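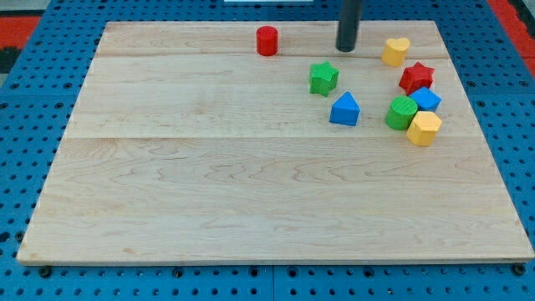 Puesto de empuje con tablero de arce y ocho bloques de colores. Efector: varilla cilíndrica.

Preguntas frecuentes sobre la norma interna de puestos de manipulación sobre tablero

Ámbito: puestos con brazo de un solo efector de varilla, instalados en las salas Etivard y Soketura. Responsable del documento: Kelly Goodall. Revisión de marzo.

¿A qué puestos se aplica la norma?
A todos los puestos en los que el brazo desplaza piezas por contacto lateral sobre un tablero horizontal. Los puestos con pinza se rigen por la norma Fothergill y no se tratan en esta página. Si un puesto alterna ambos efectores, prevalece la norma correspondiente al que esté montado.

¿Sustituye a la evaluación de riesgos de la celda?
No. La evaluación de riesgos es previa y obligatoria. La norma regula la preparación del puesto, el registro de las sesiones y los criterios de parada.

¿Qué piezas están admitidas?
Bloques de madera del juego aprobado: estrella, cilindro, cubo, corazón, prisma triangular y prisma hexagonal. Cada pieza se identifica por la combinación de color y forma. Un mismo color puede repetirse, y una misma forma también, pero no la combinación de ambos: se admite una estrella roja junto a una verde, no dos estrellas rojas.

¿Puedo añadir una pieza propia?
Solo previa alta en Plukero, el registro de material. Las piezas sin alta invalidan la sesión completa.

¿Cómo debe fijarse el tablero?
Con tornillería a la mesa perforada. No se admite cinta adhesiva ni peso muerto. El par de apriete se comprueba al inicio de cada turno y se anota en la hoja del puesto. Un tablero que se mueva al empujarlo con la mano queda fuera de servicio hasta su reapriete.

¿Se admiten tableros formados por varias tablas?
Sí, siempre que las juntas no retengan las piezas. La prueba consiste en deslizar el cubo y el prisma hexagonal a través de cada junta, en los dos sentidos. Si una pieza se engancha o gira, se lija la junta y se repite la prueba.

¿Qué altura debe mantener la varilla?
La punta trabaja próxima a la superficie, sin apoyarse en ella. La holgura nominal es de 2 mm y se verifica con galga en el centro y en las cuatro esquinas. El contacto continuado con la madera es motivo de parada - aunque no se aprecie marca.

¿Las piezas deben colocarse en posiciones fijas?
No. La disposición inicial es libre y pueden quedar agrupadas o en contacto. Se exige que todas apoyen por completo en el tablero y que ninguna esté bajo la vertical de la varilla en el momento del arranque.

¿Qué hago si una pieza vuelca?
Continuar, si la pieza sigue dentro del tablero y su base es estable. El vuelco se anota con el código 24. No se corrige a mano con el brazo habilitado.

¿Y si cae fuera del tablero?
Parada, brazo deshabilitado, recogida y reinicio. El episodio se cierra como incompleto y no se reanuda desde el punto de interrupción.

¿Quién puede entrar en la zona de trabajo?
El operador asignado, con el brazo deshabilitado y el indicador de la celda en reposo. La pausa de software no equivale a una deshabilitación.

¿Cuántos episodios se pueden registrar sin verificación intermedia?
Un máximo de 100. Alcanzado ese número se repite la prueba de holgura y se limpia el tablero con paño seco. No se usan disolventes ni cera, que alteran el rozamiento.

¿Cuándo se retira una pieza?
Cuando presenta astillas, pérdida de pintura en una arista completa o deformación de la base. La retirada se comunica en Plukero con el formulario 439. La pieza de repuesto debe coincidir en color, forma y dimensiones.

¿Qué debe contener el registro de sesión?
Identificador del puesto, operador, juego de piezas, resultado de la prueba de holgura, hora de inicio y de fin, y códigos de incidencia. Los campos vacíos se devuelven al operador.

¿Cómo se solicita una excepción?
Por escrito a Kelly Goodall, antes de la sesión, con el número de puesto y el apartado afectado. Las excepciones caducan al final del turno - no se prorrogan de forma automática.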